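Home | Courses | Film Studies | Reading List | Contact

Session 2: How a film uses waiting
July 8, 2026 - by Rosalba Galli

In the first session we spoke about who tells the story. Now we look at time, and mostly at the time when very little happens. Our main film is "Grumden", the family drama by Folasade Chukwu. Please watch it to the end before class, also the credits, because the sound continues there.

The story is small. A mother and her two sons wait in a border town for a permit. The film has 211 shots in 96 minutes, and the longest is the dinner in the second part. In this dinner the camera does not move. We hear the younger son in the corridor but we do not see him. Ask yourself when you understood that he will not come in.

Terms to know:
Dead time - minutes in which the plot does not advance.
Offscreen sound - a sound whose source is outside the picture.
Ellipsis - a part of the story that is jumped over.

Compare with "Wosard", the short film we saw in June. It also has a long wait, but the director cuts it in 20 pieces. The wait feels nervous there, and in "Grumden" it feels heavy. I do not say one is better. Write down which one you believed more.
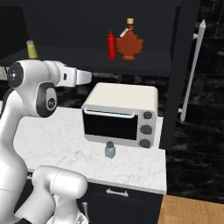 Chukwu builds dead time from ordinary rooms and objects, and she gives them the same patience as the faces. The kitchen is the room she returns to most often. A toaster oven on a marble countertop is enough to start with: hold the shot for five seconds and we only learn where we are, hold it for forty and we begin to listen for somebody. For the exercise, choose one object of this kind at home and write half a page on what the viewer would expect after each length.

Reading for next time: Grasso, chapter 2, only the part on rhythm. The copy in the Brodport library has some pages in the wrong order - follow the page numbers.

Bring the half page printed, with your name on it.

Last updated: July, week of the second session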